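Newsroom > Press Releases > Standards and Good Practice

We use cookies to remember your settings and count visits to this site. Accept / Manage choices

FOR RELEASE: March 2022

Cedent and Flukwood Publish Open Code of Practice for Hand-Held Gripper Work

OLMEDO - Cedent and its partner Flukwood have published the Grillent Code, a free set of working rules for teams that record handling tasks with hand-held grippers. The code runs to 148 clauses and covers the whole job, from setting up a room to deciding which recordings are good enough to train a robot on. Anyone may download it, copy it and change it to suit their own shop.

Most robot safety rules were written with a fixed arm and a fence in mind. A person walking up to a table with a gripper in hand is a different case, and until now teams at both companies had been working from house notes that didn't always agree. One site allowed open drinks on the work surface and another didn't. One threw out any take with a slip in it, while another kept the slips and labeled them. The Grillent Code settles these points and says why in plain words.

"We wanted something an operator could read over lunch and use that same afternoon," said Florencio Llorente, who led the drafting at Cedent. "I'm thrilled with how it came out. People argued over single words for weeks, and the text is so much better for it!"

The drafters tested the rules against real work before settling the wording. They reviewed 2,116 recorded takes from the two companies, marking each clause that was hard to follow or that two reviewers read in different ways. Over 100 clauses were rewritten as a result, and a handful were dropped.

Grasping gets the longest chapter. Operators are asked to close the fingers on a part they can see clearly, to hold the grip for a full second before moving, and to let go only when the object is supported. Wheels, hoops and other open shapes have their own section, as a finger can easily pass through a gap and catch on the way out. The rule there is to choose one spoke or one stretch of rim and stay with it until release.
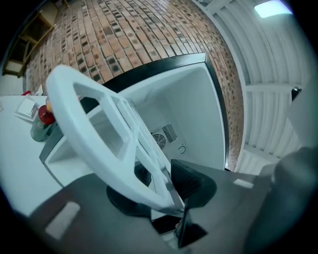

A hand-held gripper at work on a white plastic steering wheel.

Another chapter deals with the room. It asks for a written note of what is on the table at the start of each session, a clear path for the operator's feet, and a check of the lighting whenever the work moves to a new spot. Everyday clutter is allowed, and even welcome, provided it is noted. Glass and blades need a second person present.

The chapter on people is the one Donal Ó Dálaigh of Flukwood is proudest of. It sets a break after every 500 grasps, gives operators the right to stop a session without giving a reason, and requires that anyone who might be recorded be told beforehand and agree to it in writing.

"Wrists get tired, and tired wrists make poor recordings," said Ó Dálaigh. "Our operators wrote most of that chapter themselves. I only fixed the commas - and they fixed a few of them back."

The code is voluntary and does not replace local workplace law. Teams that adopt it are asked to keep a simple log of any clause they skip and to share it with the drafters, who will use the logs in preparing the second edition. A one-page checklist for the bench is included, along with blank session notes and a consent form.

Comments are open to everyone, including people who have never picked up a gripper. Write to the Grillent Code desk at Cedent's Olmedo office, and please give the clause number.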